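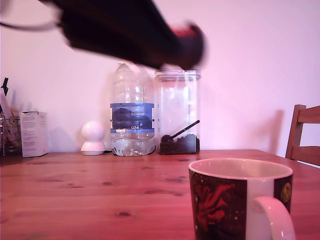
Thevar Practice

The Thevar Practice (formally the Thevar Practice for Tabletop Manipulation Records) is a voluntary set of rules for operating a robotic gripper among ordinary household objects and for judging the camera recordings made during such work. It covers speed of travel, clearance above standing objects, color balance, motion blur, and the labeling of objects that cannot be identified with certainty. It doesn't cover the safety of the arm itself, which is left to the machinery rules in force at the site.

The current text is edition 3, dated May 23, 2024. It is maintained by a working group at Hadero under the editorship of Sudheer Salian.

Background

The practice grew out of an internal checklist at Zokard, a firm that operated several tabletop cells with two-finger grippers. Recordings from different cells were being pooled, and reviewers applied different rules to them. One site discarded every session with a smeared view. Another kept all of them and let the labelers decide. The checklist was rewritten as a public document and took its name from the building where the first cells stood.

Edition 1 dealt almost entirely with the placement of cameras. Edition 2 added the rules on clearance. Edition 3 reorganized the material, moved the color rules out of an appendix, and withdrew the single blur threshold that had been the most disputed part of the earlier text.

Scope and terms

The rules apply to work at a table, counter, or shelf where the objects are in everyday use. Purpose-made test pieces are outside the scope, as are bin picking and conveyor work.

A session is an unbroken period of recording with one arrangement of cameras. A transit is any movement of the gripper that is not intended to make contact. An approach is the last part of the movement before contact. A standing object is one whose height is greater than the width of its base, such as a bottle or a storage canister. A bystander object is anything in reach of the arm that plays no part in the task.

Clearance and speed

Transits are to be made above the tallest standing object in the working area wherever the reach of the arm allows it. The distance is measured from the lowest point of the gripper, including any cable or strap that hangs from it. Earlier editions measured from the fingertips, and a loose cable could pass the check while trailing lower than the fingers.

Where a transit must pass lower, the path goes around standing objects and the speed is reduced to that of an approach. The practice gives a limit of 243 millimeters per second for approaches. Transits at full clearance may be faster, up to 1000 millimeters per second, provided that no person is within reach.

Light and empty containers get separate treatment. A plastic bottle with little in it tips more easily than a full one, and its clear walls make the level of the contents hard to judge from a side view. The operator is asked to treat every clear plastic container as empty for the purposes of clearance. Open vessels, including mugs and bowls, are treated as full.

Bystander objects

Bystander objects are to remain where the users of the room normally keep them. Removing them makes the work easier but yields a record with little value for later use in similar rooms. The exceptions are blades, medication, open flame, and anything that carries a name or address. Power and signal cables lying on the work surface may stay if they are outside the planned path of the fingers, and their route is entered in the session sheet.

Furniture is handled in the same way. A chair pushed up to the table is left in place and entered as an obstacle with its full height, including the part of the backrest above the table edge.

Motion blur

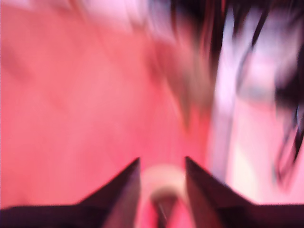
Blur in a record is assessed by region, and the result for one region has no bearing on the others. Edition 2 used a single figure for the whole view, which led to the rejection of a large amount of usable material. In a view that travels with the gripper, the background can be reduced to diagonal streaks while the pointed tips of both fingers, fixed relative to the viewpoint, keep crisp edges. A pale rounded object in the gap between the tips may be softened and still have a readable outline. Under edition 3 the finger region of such a view passes, the object region is marked as usable for position only, and the background is marked as unusable.

Three grades are defined:

Grade A. Edges are sharp enough to place a contact point.
Grade B. The outline is readable. Position and general shape may be labeled, but surface detail may not.
Grade C. No outline is readable. No label other than "background" is allowed.

In a fixed view the usual result is reversed. The table and the objects on it are sharp, and a gripper in transit is smeared. The region containing the gripper is then graded B or C, and the position of the fingers is taken from the joint readings of the arm if these were logged.

Contact between finger and object is not to be inferred from a blurred view. If the fingers stand on either side of an object and no pressing can be seen, the label is "between fingers" and the state of the grasp is left blank. It may be filled in later from force data.

Color cast

A strong cast over the whole view is permitted if it is consistent through the session. The practice names pink and magenta casts in particular, as these are a common result of a wrong white balance setting. The original record must be kept without correction. A corrected copy may be stored beside it under a separate name.

Color words in labels are restricted when a cast is present. Under a pink cast, a white wall and a pale pink wall can't be reliably told apart, and dark gripper parts may take on a maroon tint. The labeler enters the color as seen, followed by the mark "cast". Colors known from another source, such as a purchase list, go in a different field.

Uncertain objects

Any object that cannot be named with confidence is given the most general word that fits. Dark strands in a blurred region are labeled "dark strands" and not "cables", even if cables are known to be present in the room. Text on packaging is transcribed only where each character can be read. Partial readings are entered with a question mark, and the missing characters are never completed from knowledge of the brand.

Two labelers work independently on each session. Where they disagree, the more general term stands. The earlier procedure, in which a senior reviewer picked one of the two terms, was dropped in February, shortly before edition 3 was issued.

Session sheet

The sheet is a single page kept with the record. It lists the gripper type, the camera positions, the white balance setting, the clearance used for transits, and the bystander objects within reach. A blank form is printed on page 51 of the edition. Sheets filled in after the session are accepted but must be marked as such.

Adoption and criticism

Zokard applies the practice at all of its tabletop cells. Skundura, a supplier of two-finger grippers, refers to the clearance rules in its operating manual but has not taken up the labeling rules.

Criticism has centered on the cost of grading by region, as each view has to be divided before it can be assessed. Some users have also objected to the rule on general terms, which in their experience produces long runs of labels too vague for training. Salian has replied in the notes to edition 3 that a vague label can be refined at a later date, whereas a wrong one is rarely found. A proposal to allow a secondary label for a probable identity is under review.

See also

Approach speed
Grasp state
Region grading
White balance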